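Search this guide Go

Section 4: Setting Up Your Kun Countertop Burner and Cooking Your First Pot

Welcome back! If you have been following along from Section 3, your burner is out of its box, the packing foam is gone from underneath the glass, and the cord has been unwound to its full length. If you skipped ahead (plenty of people do, and I have done it myself with nearly every appliance I own), please go back and check for that foam before you plug anything in. There is a thin piece tucked up beside the fan that is very easy to miss.

Choosing a spot

1. Set the burner on a flat, hard surface that can take a little warmth. Stone, tile and solid wood are all fine. A tablecloth is not, even a thick one.

2. Leave a hand's width of open space behind the burner and on both sides. The fan pulls air in from below and pushes it out the back, and it gets noisy when it is crowded.

3. Press down gently on each corner. If the burner rocks, turn the front left foot until it sits still. The foot turns more easily if you lift that corner a bit first.

NOTE: The Kun should have a wall outlet to itself. Please don't run it from an extension cord or share the outlet with a toaster or kettle.

Checking your pots

The burner works only with pans that a magnet will stick to. Hold an ordinary refrigerator magnet against the bottom of the pan. If it grabs firmly, you're in business. If it slides off or barely hangs on, the display will blink E4 and the burner will shut itself down after a minute. Stainless steel can go either way, so test each piece, including the ones that came in a set together.

4. Wash new cookware in warm, soapy water and dry the bottom well. Water trapped under a pan will hiss and spit, and it leaves a chalky ring on the glass.

5. Tighten any knobs or handles that have worked loose. A quarter turn with a screwdriver is usually plenty.

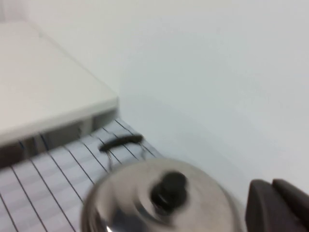
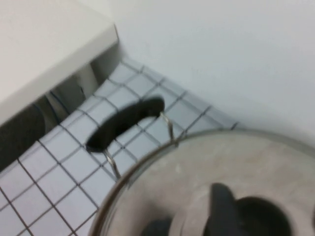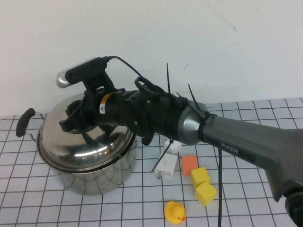 Shayne Pomare

Your first pot

I always suggest plain water for the first run. It costs nothing, it can't burn, and it gives you a chance to get to know the sounds your burner makes before there is dinner riding on it.

6. Fill a pot halfway with cold water and center it inside the printed circle.

7. Press POWER once. You'll hear a single beep, and the fan will start up softly.

8. Press the plus key until the display reads 4. This is a gentle medium setting and the one you'll probably use most for soups, rice and oatmeal.

9. Put the lid on and wait for the water to simmer. A faint buzzing or ticking is perfectly normal, especially with lighter pans, and it often changes pitch when you move the pot a little.

10. When you are finished, press POWER again. The fan will keep running for a while to cool the inside. Let it stop by itself before you unplug the cord.

CAUTION: The glass picks up heat from the pot and stays hot after the burner is off. The letter H stays on the display until it is safe to touch. Metal lids and their rims get hot too, so keep a dry potholder close by, and lift the far edge of the lid first so the steam rolls away from you.

CAUTION: Never heat an empty pot. An empty pan can overheat very quickly and may warp.

Keeping it clean

Once the H has gone out, wipe the glass with a soft damp cloth and a drop of dish soap. For stuck-on spots, spread on a paste of baking soda and water, go and have your coffee, and come back to it in fifteen minutes or so. Steel wool will scratch the glass, and so will most of those green scrubbing pads.

If the burner still won't start after you have tried a second pan and a second outlet, write down the code on the display and contact the Devimham service desk. Ask for form 851, which covers countertop models, and have the serial number from the underside label handy. Section 5 goes on to the timer and the keep-warm setting.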